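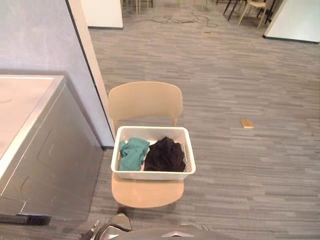 # Normas para trabajar cerca de un robot móvil con brazo en una sala compartida: ¿qué debe estar escrito?

**fekow_sala2** · 24 de abril de 2025 · 247 visitas

Buenas a todos. El español no es mi lengua materna, entonces pido perdón si alguna palabra técnica no es la correcta.

En nuestro grupo (Fekow) hacemos pruebas de tareas de casa con un robot móvil que tiene brazo y pinza. Las tareas son sencillas: tomar ropa de una cesta, llevarla de un sitio a otro, recoger una cosa del suelo. La cesta la ponemos sobre una silla de madera, al lado de un aparato con forma de lavadora, y el suelo es de moqueta gris. En la misma sala hay otras sillas y también cables por el suelo, más al fondo.

Me han pedido que escriba la hoja de normas de la sala. Tenemos ya un documento del proveedor de la base, Tevell, pero habla sobre todo de la batería y del transporte. De las personas que están en la sala dice muy poco. He leído también el índice de ISO 10218 y el de ISO 13482, y no estoy seguro de cuál de las dos nos toca. No somos una fábrica, y tampoco vendemos un robot de asistencia.

Mis dudas concretas:

- ¿Qué norma uso como base para una sala de pruebas?
- ¿Debo prohibir los cables en el suelo por completo, o basta con una zona marcada?
- ¿Se puede usar una silla normal como soporte de la cesta, o esto se considera mala práctica?
- ¿Quién puede entrar en la zona cuando el brazo está con tensión pero parado?

La hoja tiene que ocupar 2 páginas como máximo. Mi jefa insiste mucho en este punto y yo estoy de acuerdo con ella, porque la hoja anterior era larga y no la leía ni el que la escribió.

Gracias por adelantado.

---

**moqueta_gris**

Pon una cinta amarilla en el suelo, un botón rojo en la pared y listo. Nosotros lo tenemos así desde hace años y no hubo problemas. La ISO es para quien fabrica.

---

**mfaume_pruebas** · respuesta aceptada

Trabajo en una sala parecida, en Mfaume, y escribí nuestra hoja el año pasado. Tampoco soy nativa, así que intentaré ser clara. Contesto en el orden de tus dudas.

## La norma de base

Yo no elegiría una sola. Para el método de evaluación de riesgos usamos ISO 12100, que es general para máquinas: identificar los peligros, estimar el riesgo, reducirlo, y repetir. Después miramos ISO 10218 para la parte del brazo y ISO 13482 para la idea de un robot que se mueve cerca de personas en un ambiente doméstico. En la hoja no escribimos que «cumplimos» ninguna de ellas. Escribimos que las hemos consultado. Es una diferencia importante si un día viene una inspección, y recomiendo preguntar al servicio de prevención de tu centro antes de colgar nada en la puerta. Ellos conocen las obligaciones legales de tu país y yo no.

A moqueta_gris le diría con respeto que la cinta sola no es una medida técnica. Es una señal. Y el que integra un brazo en una sala también tiene obligaciones, no solamente el fabricante.

## Los cables y las cosas pequeñas en el suelo

Nosotros dividimos el suelo en dos partes. En la zona de movimiento no se permite ningún cable, ni pegado con cinta. Fuera de ella, los cables van juntos, contra la pared y dentro de una canaleta. Si un cable tiene que cruzar el paso de las personas, lleva cubierta de goma.

Con los objetos pequeños el asunto es más delicado, porque en tareas de recoger cosas del suelo el objeto forma parte de la prueba. Un bloque de madera en la moqueta puede ser la tarea de hoy o puede ser un resto de ayer. Nuestra norma dice: antes de cada sesión, la persona operadora lee en voz alta la lista de objetos que deben estar en el suelo. Lo que no está en la lista se quita. Parece una cosa de escuela primaria, lo sé, pero un objeto pequeño bajo una rueda puede inclinar la base, y una persona lo puede pisar caminando hacia atrás.

## La silla como soporte

No conozco ninguna norma que la prohíba. Una silla que no resbala, con el asiento bastante ancho para la cesta, es un soporte aceptable para ropa. Lo que sí pedimos:

1. La silla se comprueba empujando con la mano. Si se mueve fácilmente, no sirve.
2. La cesta se pone centrada. El borde de delante puede sobresalir un poco, pero no tanto que la cesta bascule cuando la pinza aprieta hacia abajo.
3. Entre la silla y un mueble fijo no se queda de pie ninguna persona. El espacio estrecho entre una silla y una lavadora es un punto de atrapamiento para una mano o una pierna.
4. En esa silla no se sienta nadie durante la sesión, tampoco en la pausa. Nosotros le pegamos una etiqueta por debajo del asiento y otra en el respaldo.

Para cargas más pesadas que la ropa usaría una mesa con el peso repartido.

## Quién entra y cuándo

Aquí veo más malas costumbres que en todo lo demás. Un brazo parado con tensión no es un brazo seguro. Puede estar esperando una orden, puede estar en una pausa del programa. 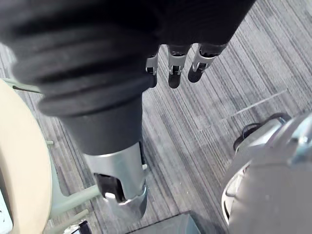
Mucha gente mira solamente los dedos y se olvida del resto. La muñeca, el codo y los fuelles también se mueven, y entre dos segmentos hay sitio para pillarse un dedo o la manga. Cuando la mano trabaja baja, cerca de la moqueta, el peligro cambia de altura: ya no está delante de la cara, está a la altura del tobillo, y quien pasa por el lado no lo tiene en su campo de visión. Añade que una mesa redonda con patas inclinadas ocupa en el suelo una superficie distinta de la que se ve desde arriba. Medimos la distancia desde la pata y también desde el tablero, y usamos la más desfavorable.

Nuestras reglas de acceso son estas:

- Tres estados y no más: **sin tensión**, **con tensión y parado**, **en movimiento**. El estado se indica con una luz que se ve desde la puerta.
- En «sin tensión» puede entrar cualquier persona del grupo.
- En «con tensión y parado» entra una sola persona, formada, y otra tiene la mano en el paro de emergencia. Para cambiar la ropa de la cesta esto es suficiente.
- En «en movimiento» no entra nadie. Si alguien pisa la zona, se para la sesión y se anota.
- Calzado cerrado. Pelo recogido. Cordones, bufandas y acreditaciones colgadas del cuello, fuera o dentro de la ropa.

Sobre el botón: debe ser un paro de emergencia de verdad (ISO 13850 explica los principios), accesible desde el puesto de la persona operadora, y se prueba cada mañana. Un botón en la pared que está detrás de la zona de movimiento obliga a cruzarla para pulsarlo. Lo he visto en una visita.

## Fundas y tela sobre el brazo

Esto no lo has preguntado, pero cabe en una línea de la hoja. Si el brazo lleva una funda de tela o un fuelle, hay que revisar que esté bien fijado y que no llegue hasta los dedos. La funda protege del polvo y de los roces, y además esconde: con ella puesta no se ve un tornillo suelto ni un cable pelado. Nosotros la quitamos una vez por mes y miramos debajo. Compramos las nuestras a Sandent, pero cualquier funda hecha a medida vale igual, siempre que no limite el giro de la muñeca.

## El registro

Anotamos cada parada no prevista, también las tontas. Llevamos 632 sesiones apuntadas y casi 11 de las paradas del último año fueron por lo mismo: una persona que entró a colocar la ropa sin avisar. Sin el cuaderno hubiéramos jurado que era un problema del programa.

Mi «casi» es porque una de ellas está escrita tan mal que no sabemos clasificarla.

En cuanto a las 2 páginas: se puede. La primera es para quien entra (estados, acceso, ropa, botón). La segunda es para quien opera (comprobación del suelo, silla, funda, registro). La evaluación de riesgos va en un documento aparte, tan larga como sea necesario.

---

**sin_canaleta**

Estoy de acuerdo con casi todo lo anterior. Añado dos cosas de mi experiencia con moqueta.

La primera: la cinta adhesiva se despega de la moqueta con el paso de las ruedas, y entonces tienes un borde levantado dentro de la zona de movimiento – exactamente lo que querías evitar. Nosotros cambiamos unas losetas por otras de color diferente. Si vuestra moqueta es de losetas, se hace en una tarde y no hay que pegar nada.

La segunda es sobre el vocabulario. En la hoja no mezcles «parada», «paro» y «pausa» como si fueran lo mismo. En nuestra primera versión decía «pulse pausa en caso de emergencia», y la pausa del programa dejaba los motores con tensión. Yo pondría un pequeño glosario al final, o mejor, una sola palabra para cada cosa y la misma palabra en la etiqueta del botón.

No comparto lo de leer la lista en voz alta. En un grupo pequeño se acaba leyendo de memoria, sin mirar el suelo. Nosotros marcamos con lápiz en una hoja plastificada y firma el que ha mirado.

---

**fekow_sala2**

Muchas gracias por las respuestas. Acepto la segunda porque contesta a todas mis dudas, y tomo de la última lo de las losetas y lo de las palabras. He preguntado ya al servicio de prevención y quieren ver la evaluación de riesgos antes que la hoja, entonces empiezo por allí.

Una duda que me queda – la luz de tres estados, ¿la conectáis al controlador del brazo o la cambia la persona a mano?

---

**mfaume_pruebas**

Al controlador, siempre. A mano la tuvimos un mes y se quedaba en «sin tensión» cuando no era verdad. Si el controlador de Tevell no tiene una salida libre para la luz, pregúntales a ellos antes de abrir nada.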